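Purbridge count: the returning officer's deputy on margins, bundles and the recount rule

06/09/2018

The by-election for the Purbridge East ward was settled by 18 votes, and the declaration came later than most people in the hall had expected. The deputy who ran the count agreed to go through the procedure on condition that the conversation stayed with the method and left the candidates out of it.

The first stage, she said, is verification, and it has nothing to do with who won. "We open each box and check the number of papers in it against the ballot paper account from the polling station. Until those two figures agree, or we can explain why they don't, no paper is sorted by candidate." Purbridge East had five polling stations. Four accounts agreed at the first attempt. The other was out by one, and the difference was traced to a spoilt paper entered on the wrong line.

Papers are then mixed, so that no result can be worked out for a single station, and sorted by candidate. The ward used bundles of 25 until last December. It now uses smaller ones, on the deputy's instruction. "A miscounted bundle is quicker to find when it is small. The cost is more slips and more table space. I think the trade is a fair one in a ward of this size."

Each bundle is counted by one person and checked by a second, who initials the slip. Agents may watch from the other side of the table and may ask for a bundle to be checked again. They may not touch the papers.

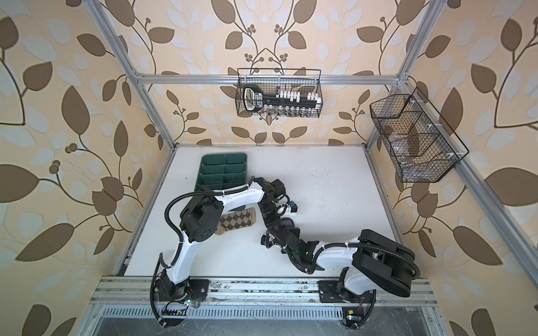
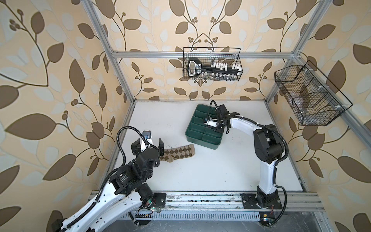
On doubtful papers she was brief. There were 15 in all, and 12 were rejected after adjudication in front of the agents. Most of those carried no mark. The test for the rest is whether the voter's intention is clear. "A tick is fine. A cross slightly outside the box is fine if it can only belong to one candidate. Two crosses for one seat is not, and neither is anything that identifies the voter."

The recount took up most of the remaining time. A candidate or agent can ask for one, and the returning officer can refuse if the request is unreasonable. There is no fixed margin at which it becomes automatic – a point she has had to make to agents of every party. "People bring a percentage with them. I ask where it is written down." In this case a bundle check was offered first and accepted, and a full recount followed. The second figures matched the first.

Asked whether the borough should move to electronic counting, she said she had no objection in principle, but that for a single-seat ward the hire and testing would take longer than the count itself. She would sooner see the money spent on better lighting over the tables and a second adjudication desk – both are in her report, which goes to the council before the next round of ward elections.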